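How a Robot Learns to Stack Plates

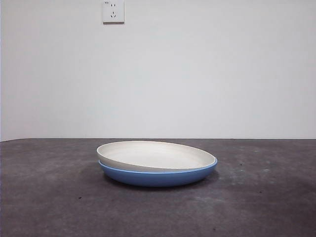
Why does a robot need so many examples of the same job?

A single example shows one way to do a job, on one day, with everything in one position. A robot that has seen only that example can repeat it, but it has no information about what to do when something moves. More examples fill in the missing information.

What counts as an example

An example is a recording of a job from start to finish. Engineers also call it a demonstration. It has two parts that are saved together. The first part is what the cameras saw. The second part is how the robot's joints moved and how wide its fingers were open. Both parts are stamped with the time, so a computer can match each picture with the movement that went with it.

In most recordings a person steers the robot. This is called teleoperation, which means "working from a distance." The person moves a set of handles, and the robot copies the movement.

The plate job

Take a job with two plates, one white and one blue. The instruction is "Put the white plate on the blue plate." The last picture in a recording of this job should show the white plate on top.

The picture near the title shows the white plate on the blue one, on a dark gray table. Look at the rim of the white plate. It is higher on the left than on the right, so the plate is not quite level. Should a stack like that be marked as correct? The people in charge have to write a rule before recording begins, and everyone has to follow the same rule. If one person accepts tilted plates and another does not, the computer receives mixed messages.

Changing things on purpose

At the Plorero lab, Gemma Entwistle plans the plate recordings. Her plan for October asked for 77 of them. Between recordings the operator changes something small:

the place where the blue plate starts
the distance between the two plates
the brightness of the lights
the starting position of the arm

The job itself stays the same. If the blue plate always started in one spot, the computer might learn to aim for the spot and ignore the plate.

Checking the recordings

Aminu Wike checks each recording after it is saved. He rejects it if a camera stopped early or if the wrong plate ended up on top. Four were rejected in October. Recordings in which the operator missed the plate and tried again are kept — they show how to recover from a mistake — but they get their own label.

From examples to learning

The accepted recordings go into a program called a model. The model looks at a picture from a recording and guesses the next movement. The guess is compared with what the operator did. If the two are different, the numbers inside the model are adjusted slightly. This is repeated many thousands of times.

Afterward the robot is tested with the plates in places that were not in any recording.

Words to know

Demonstration: a recording of a job, used for teaching a robot.
Teleoperation: steering a robot with controls.
Model: a program that learns from examples.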